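Gultora Press to reissue the Geum Readers in paperback

New editions of 9 out-of-print titles will reach bookshops and public libraries from August
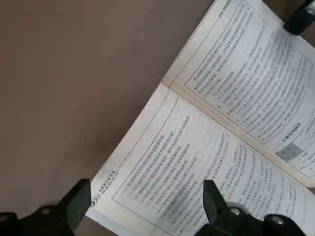 Gultora Press has announced the return of the Geum Readers, a series of short novels and travel writing that has been out of print for many years. All 9 titles will be published in paperback, beginning in August with the two volumes set in the river town of Alton. The text has been reset throughout from the earliest surviving copies, and spelling has been left as the authors wrote it. Readers who knew the series in its first form will remember the thin ruled line enclosing the text, with a pale margin left outside it, as on the page of the open paperback shown with this announcement. The same arrangement will be kept in every volume of the reissue.

The project began when the Gredholm Library offered the publisher access to its lending collection, which holds 53 copies from the original printings. Several contain passages dropped from later impressions, among them a full closing chapter of the second Alton novel. These passages have been restored, and a short note at the back of each book records where the text differs from the version last on sale.

A first printing of 2516 copies has been ordered for each title. Of these, 624 will be set aside for public libraries and schools, which may apply for them free of charge until the end of September. Applications should be made in writing by the head of the library or school, and should state which titles are wanted.

The Alton volumes will be followed by the four travel books in October and the remaining novels in the spring. Each book will carry a new introduction of a few pages, together with a map where the original had one. Large print editions are planned for the two opening titles.

Review copies are available on request from the Gultora Press publicity office, which is open until 5 pm.

Ends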